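Shelf Life, Part Two

I said in the last post that I would write about the ketchup once I had calmed down about the ketchup. It is now April 26, 2024, and this is as calm as I'm going to get.

For anyone joining late: I help run the recording side of a small project called Kevbridge. We collect examples of people doing ordinary store work, so that a learning system can watch them and, in theory, pick up how to stock and straighten a shelf. The people who train the model are in another building and communicate mostly through spreadsheets. I am in the building with the shelves. My official title has the word "data" in it, and my actual duties involve picking things up and putting them down again so that someone else can pick them up and put them down properly.

When I started, I assumed the hard part would be the equipment. The equipment is fine. It needs charging and it sulks now and then, same as me. The hard part is getting a grown adult to tidy a shelf the way they would tidy it if no one were keeping the footage.

People get formal. The first week, everyone handled the groceries like museum pieces. Marius moved each carton with both hands and a small pause afterward, as if waiting for applause. We have 413 takes from those early days and I would trade most of them for a sandwich. The model, when they trained it on that batch, learned the pause. It would reach out, set a thing down, and then hang there in the air being thoughtful. Marius was very flattered.

So we changed the instructions. The old sheet, which I wrote, ran to two pages and said things like "grasp the item at its widest point." The new sheet says: make the shelf look right. Then it says stop when you'd stop at work. Halina, who really did stock shelves for years, read the old one and asked if I had ever been inside a store. Fair.

Which brings me to pouches.

Cartons are easy. A carton has corners and opinions; you put it down and it remains where it was put. Bottles are nearly as good. A stand-up pouch of ketchup, on the other hand, is a bag that has been told it is a box and doesn't fully believe it. It leans on its neighbor. It slides forward on its own bottom seam. You straighten one and the one beside it lies down in protest. The cap sits up in one corner, so it is always a little heavier on one side than you want it to be, and the back of it is shiny, which the vision people have written to me about in capital letters.

I wanted to leave pouches out. I put this in an email, with reasons. The answer came back that pouches were the whole point, because the system was already good at cartons and got worse the moment anything sagged. They wanted 300 takes, with as many different messes as we could manage.

You would think making a mess was the easy bit. It is not. I spent a morning arranging untidy shelves, and when I looked back over the recordings every one of my messes was the same mess. I lean things to the left, it seems. I had a signature. Somewhere in the other building a machine was about to learn that disorder is a thing that happens on the left. Now we draw lots for who messes up the shelf, and whoever does it has to leave before the person recording comes in. Selina is by far the best at it. She messes up a shelf like a customer with a crying baby and a bus to catch.

Then there is the matter of what to do with the bad takes. My instinct was to throw out anything with a fumble in it. You drop a pouch, you swear, we go again. For a month we kept only the clean ones, and what came back was a model that did beautifully right up to its first mistake and had no idea what to do after that. It had never seen one. So the fumbles stay in now. If a pouch goes over, you pick it up however you'd pick it up, and we keep rolling. I mark the moment it went wrong and the moment it was sorted out, and that stretch in between turns out to be what the other building asks for most. (The swearing we take out. There is no sound on the files anyway, but some of it was visible.)

The other thing I have stopped doing is correcting people's hands. Some people pinch a pouch by the top edge and let it hang. Some cup it. Some hold it from both sides and sort of persuade it into place, with a press at the end, and I have come around to this being the best way. I used to think we should choose one method and drill everyone in it. But the shelf doesn't care, and a model that has seen just one grip is stuck when the grip isn't available, say when there's a neighbor jammed up against the side you wanted.

We do takes in blocks of 30 and then everyone has tea. After seven blocks I start to see pouches when I close my eyes. At home I caught myself facing the labels forward in my own cupboard, and then, God help me, tipping one over to see how it would fall.

Next post will be about labeling, if I can make that sound like something a person would read. Pouches continue in May.

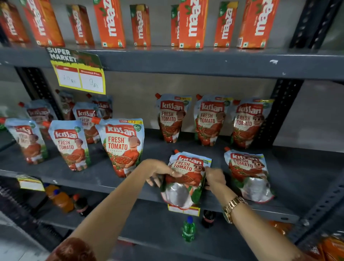

Thandeka Coetzee: We kept the fumbles too, but tag how each one started – knocked by a neighbor, slipped in the hand, or just set down badly. Those turned out to be three quite different problems for our model, and the first kind was badly short of examples until we went looking for it. Might be worth adding a column before you get through all 300.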